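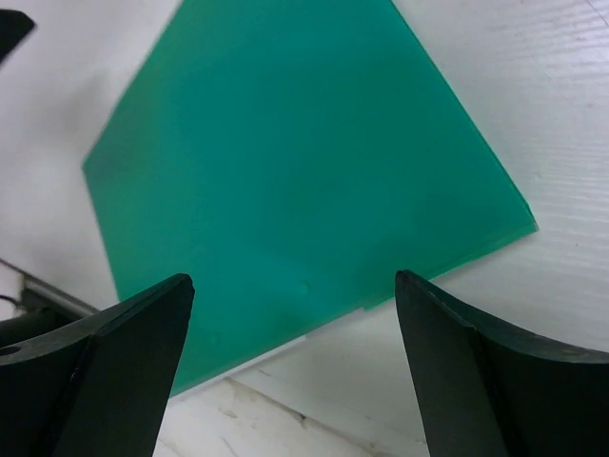
# Setting Up a Sinking Fund for Irregular Household Bills

A sinking fund is money set aside each month for a bill you know is coming. It differs from an emergency fund, which covers bills you do not expect. Car insurance, property tax, school fees and the annual water softener service all belong in a sinking fund. A failed furnace does not.

The steps below use a plain spreadsheet and one savings account. The same layout works in the Tadeo budget template, which already has the columns in this order.

## Before you start

Have these open or printed:

- Bank and card statements for the last full year
- Renewal notices for any policy billed less often than monthly
- Your pay schedule for the coming year
- The current balance of the account you plan to use

If you do not have a full year of statements, download what your bank offers and fill the gaps from renewal notices. Many banks keep older statements under a separate archive menu.

## Step 1: List the irregular bills

Go through the statements and copy out every charge that is not weekly or monthly. Use one row per bill. Enter the payee, the amount, the month it was paid and how often it recurs.

Leave out anything you could cancel without notice and would not miss. Those charges should be decided on first and funded later, if at all.

Quarterly bills get one row, with the quarterly amount and a frequency of 4. Semiannual bills get a frequency of 2. Annual bills get 1. For a bill that comes every other year, enter 0.5.

## Step 2: Work out the annual cost

Add a column named Annual and multiply the amount by the frequency.

| Bill | Amount | Frequency | Annual |
|---|---|---|---|
| Grimshaw auto policy | $300 | 4 | $1,200 |
| Dillance pest contract | $96 | 2 | $192 |
| Vehicle registration | $84 | 1 | $84 |
| Chimney sweep | $180 | 0.5 | $90 |

The total for this sample is $1,566. Use the most recent amount you paid. If a renewal notice shows a higher figure for next year, use the higher figure.

## Step 3: Convert to a monthly deposit

Divide the annual total by 12 and round up to the next whole dollar. The sample gives $130.50, entered as $131.

If you are paid every two weeks and prefer to deposit on payday, divide by 26 instead. The sample gives $60.23, entered as $61. Do not divide the monthly figure by two. That method overfunds the account in the two months with a third paycheck, and the running balance in Step 5 will not match the bank.

## Step 4: Calculate the opening balance

The monthly deposit is correct only once the fund has been running for a full cycle. A bill due soon after the start will come up short unless the account opens with something in it.

For each row:

1. Count the months since the bill was last paid.
2. Divide the cost of one payment by the number of months between payments.
3. Multiply the two results.

The auto policy costs $300 every three months, or $100 a month. If it was last paid two months ago, its share of the opening balance is $200. Repeat for every row and add the shares together.

If you cannot deposit the full opening balance, raise the monthly deposit until the nearest large bill is covered, then return to the Step 3 figure.

## Step 5: Build the running balance

Make a second sheet with 16 rows, one per month. Twelve months is not enough to show whether the fund gets through the same bills a second time. The extra 4 rows cover the start of the next year, when annual policies often renew.

Use these columns: Month, Opening, Deposit, Bills, Closing. Closing equals Opening plus Deposit minus Bills. Each Opening cell refers to the Closing cell in the row before it.

Read down the Closing column. If any value is negative, the fund fails in that month. Increase the opening balance by the size of the lowest negative value and check again.

## Step 6: Set up the account

Use a savings account with no monthly fee and no minimum balance higher than your lowest Closing value. Check whether the bank limits withdrawals. Bandness users can create a labeled sub-account from the Accounts menu, which keeps the fund out of the main savings total.

Schedule the deposit for the day after pay arrives. Pay the bills from checking and transfer the exact amount from the fund when each one is due.

## Maintenance

Update a row whenever a bill changes. Review the full list in January and rebuild the second sheet from the actual bank balance.

If the balance is higher than the sheet predicts, look for a bill that was paid from checking with no matching transfer. If it is lower, look for a duplicate transfer or a missed deposit.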